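# The woman who sorts Flillwood's lost mail

I'd been meaning to do this interview since January, and we finally sat down on a Tuesday over very weak coffee at the Binora, which is the only place in Flillwood that opens before seven.

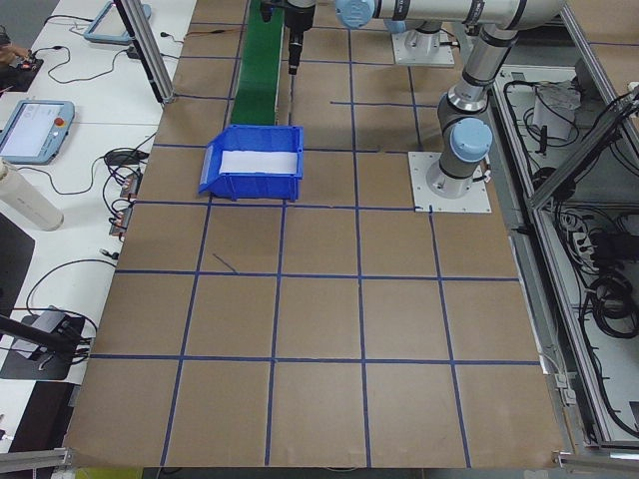
She started at the post office when she was 19 and she has spent most of the years since with letters that can't be delivered. Bad addresses, no addresses, a birthday card made out to "Grandma, yellow house." I asked how many yellow houses we have in town and she rolled her eyes at me. "Too many. But only one had a grandma with a birthday that week."

(She asked me to leave her name out, so I have. Half of you know who she is anyway!)

I figured the job was mostly computers now. She says a lot of it is, and then there's the pile that's left. "The machine reads the easy ones. I get the ones written in the car." She can tell a left-hander from the smears, and she's got a real soft spot for kids who put the stamp on the back.

The worst stretch was the winter the Oprea bridge was closed and everything for the east side got sent the long way. She came in one morning to 289 pieces with the wrong route on them and did the whole lot by hand before lunch. "I had a sandwich in my coat pocket the entire time. I found it at home that night."

So what about things that aren't letters? Oh, plenty. A single ski boot. House keys, constantly. Once a coconut with the address written right on the shell, and that one was perfectly legal and went out the same day.

I wanted to know if she ever takes it home with her, in her head I mean. She stirred her coffee for a while. "There was a letter for a street in Trondalance that got renamed. I kept at it for 6 weeks. I called the library over there twice." And? "They found the house. I don't know what was in it. It was thick, though."

She retires next spring and plans to write to people, on paper, with the zip code. I gave her my address before we left and she made me print it again, neater.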